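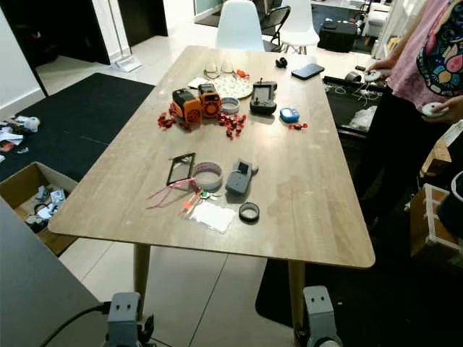
The repair table of the Talen residents' club is open again in May, every evening from 5 until eight. Please bring small things only, because the table must be shared by everybody. Last time it became full quickly: a smartphone, a pair of eyeglasses, a set of keys with an orange tag and many small red parts, all on the same wood. So we ask you now to put your things in one bag and write your name on it. Lino Gentile will lend screwdrivers, and Abbas Safavi can look at glasses with a weak hinge. Spare screws are free for members. Whatever stays on the table after closing goes to the shelf in the office, where it is kept until June.

Print | E-mail
19 shares | 5 comments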